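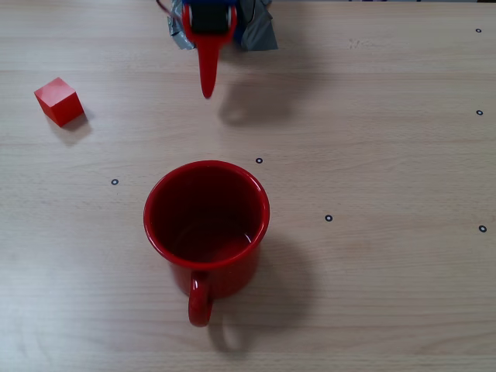
Luuk Wouters says the crazing comes from the body and has very little to do with the glaze, and that I could go on adding silica until spring without getting rid of it. His view is that the bisque is too soft. The pots take up moisture after they leave the kiln, the body swells slightly, and the glaze has no choice but to crack. He wants the bisque taken higher before anything else is changed.

November, afternoon.

I half agree. Delayed crazing does look like that, and some of ours didn't show a line for days. But the small bowls on the top shelf of the last firing were pinging as I unpacked them, and moisture can't explain that. Those cracks are plain shrinkage: the glaze contracts more than the clay on cooling and ends up stretched. So there may be two faults here, and a higher bisque would only deal with one.

Firing notes. Katayama kiln, glaze firing, peak on the controller 1004, with a short hold. Cone on the middle shelf bent properly. Cone on the bottom shelf hardly moved, so the bottom is still running cool, the same as before the new element went in. The door seal looks fine. I have moved the low prop over a little to leave more air round the thermocouple, though I doubt it accounts for much.

Glaze as mixed: the clear made with Taller frit, china clay and a bit of flint. Batch 600 g dry, passed through the fine sieve twice. It settled hard overnight and needed a proper stir to bring it back. Added a pinch of Epsom salts in warm water. Better after that, and it stayed up all morning.

Clay is the Kitik white earthenware from Bramuvetti, the new delivery. I still have part of a bag from the old one, kept wrapped, and it feels different in the hand – shorter, with more grit. Rang Bramuvetti to ask whether the recipe had changed. They said no, but the talc comes from wherever they can get it. That could matter a good deal, as talc bodies are made the way they are partly to stop this sort of crazing. I have asked for an expansion figure and will believe it when it arrives. 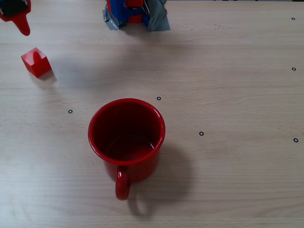 If the talc has dropped, the body will shrink less on cooling and the glaze that used to fit won't fit any more. That would cover the pinging bowls. It would also explain why the pots from the old delivery, with the same glaze out of the same bucket, are still sound on the shelf by the window.

Plan for the next firing:

Tiles from the old clay and the new clay, rolled to the same thickness and stamped O and N on the back before drying.

Half of each bisqued on the usual programme, half on the higher one Luuk wants. Usual glaze on everything.

A second set of tiles with a flint addition of 2 per cent, and a third set with 6. I don't want to go past that in this glaze. It was already stiff over the handles last time, and more flint without more boron will only make it worse.

All on the middle shelf. Nothing of ours on the bottom until the cold spot is sorted out.

After firing, leave the tiles until they are properly cold, then ink and wipe. Then a set in boiling water followed by cold, several rounds, and ink again. Keep one tile from each group out of the water altogether and look at it again at the end of the month.

Note on ink: the blue fountain pen ink shows up far better than the black on the clear glaze, and it comes off the table with a damp cloth. The black didn't.

Thickness is the other thing I have been careless about. I measured across a broken edge with the loupe and the glaze inside the bowls is easily over twice what it is outside. Pouring and swilling leaves a pool at the bottom, and that is exactly where the cracks are closest together. Tiles to be dipped for a slow count and no touching up. For the bowls, pour out faster and give them a turn while they drain.

Luuk is taking the bisque half of this and wants to use the small kiln so the two can run together. Fine by me, but the small kiln needs its own cones and we are nearly out. Order more, and more kiln wash.

Still to do: label the glaze bucket with the Epsom salts addition, find the lid for the flint.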